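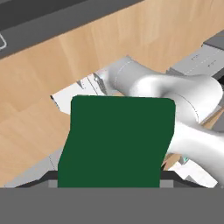

2 min read · thread · 3 Aug 2020

**1.** I've worked in the kitchens at Skadance for a long while, mostly prep and wash-up. Since February half my shifts have been at a desk in the Numosach office, going over simulated robot runs. A few people asked what that job is, so I'll go through it.

**2.** The company wants arms to do some of the bench work: picking up bowls, moving things from one spot to another, clearing around the sink. Before any of it gets near a site, it gets tried in a simulated kitchen. I watch the runs and mark them.

**3.** Marking means pass, fail or "look again", plus a line on why. A normal batch is 200 runs. I can do one in a shift if the notes from the night before are in order, which they often aren't.

**4.** They wanted kitchen people for this and I think that was right. The software team can tell you if the gripper touched the bowl. They can't always tell you if a cook would be annoyed by where it ended up.

**5.** My usual example is a bowl put down right on the front edge of the bench. It counts as placed. Anyone who has worked a lunch service would move it back straight away, so I fail it.

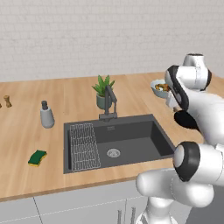
**6.** Food in the bowl makes it harder to mark. An empty one can tip a bit and no harm done. With something in it, I go back and watch the wrist the whole way, and I'm slower on those.

**7.** The tool we mark in is called Gikolo. It's fine. The shortcut keys are all on the right-hand side of the keyboard and I'm left-handed. I've put in a request for that.

**8.** What's changed for me: my back is better and my eyes are worse. I start at the same time but I finish when the roster says I finish. I miss the radio. I don't miss the pot wash.

**9.** Pay is a real question. Desk shifts are on the same rate as kitchen shifts, but there's no weekend loading because there are no weekend desk shifts. For some of us that's a cut. I've raised it and was told it's under review. It was under review last time too.

**10.** There are 98 of us across the kitchens and only a handful have been offered desk training. The list was put up by the time clock with no word on how people got on it. That caused more bad feeling than the robots have.

**11.** Will it take jobs? I don't know, and I've stopped trusting anyone who's sure. Management says wash-up hours will be "redistributed". I've asked for that in writing, with hours against each site. We've had a slide so far.

**12.** I do think some of the work should go to a machine. Lifting racks all day wrecked my shoulder. I'd like the people who did that lifting to be first in line for whatever comes next, and to get proper training for it, on paid time.

**13.** Someone asked if it feels odd helping to train my replacement. Some days, yes. I'd still sooner have a say in how it puts a bowl down than find out on the first morning.

**14.** Current notes have 438 runs in the "look again" pile, so that's my next few shifts. If you're at another site and you've been offered desk training, message me before you sign. Ask about the weekend loading first.

— Khang Tiêu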